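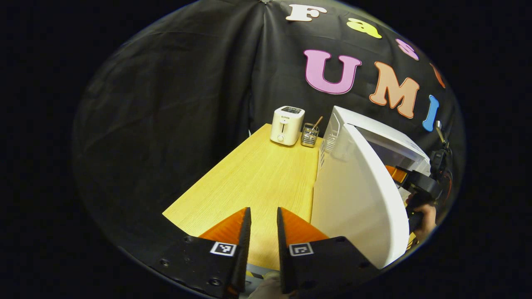
Report on my visit to the manipulation software group at Praken, written 4/22/20 for the colleagues in Heriton who could not travel.

I went mostly for the tooling. We have had trouble all winter with our own recordings, and Friederike Böttcher had offered to show us how her group goes from raw video to something a controller can learn from. She met me at the gate and we started directly with the code.

The pipeline is called Dollcombe. First it estimates the path of each hand-held gripper from its own camera, then it aligns the two paths in time, then it cuts the recording into episodes. Their present set has 654 episodes, of which 545 pass the automatic check. The rest are kept in a separate folder with the reason written in the file name, and I would like us to copy this habit.

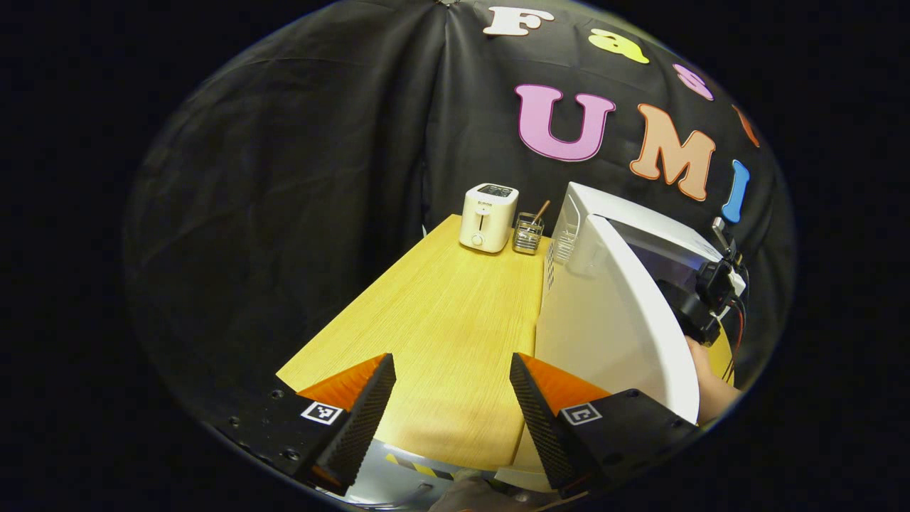 Time alignment was the part I asked most questions about. When two people or two hands work together, an error of 50 milliseconds is already enough to teach the policy a wrong order of actions. Friederike showed me the plot for a kitchen task with both grippers near the open microwave door. The opening of the fingers is read from the square black-and-white markers, one on each finger, so no extra sensor must be synchronized for it. If a marker is lost for a few images, the software interpolates, and after a longer gap it rejects the episode. The limit is set in a plain text file.

After lunch Sabine Rathjen explained the planning side. The policy gives a short sequence of gripper poses, and a separate program called Balogh checks whether the arm can reach them without collision. It needs almost 300 milliseconds for one check, which she considers too slow. She wants to start the next check while the arm is still moving. I asked what happens if the two results do not agree, and she said this is the open question until June.

I brought home the format description and a small converter script. I did not yet try it with our older files, the ones without time stamps.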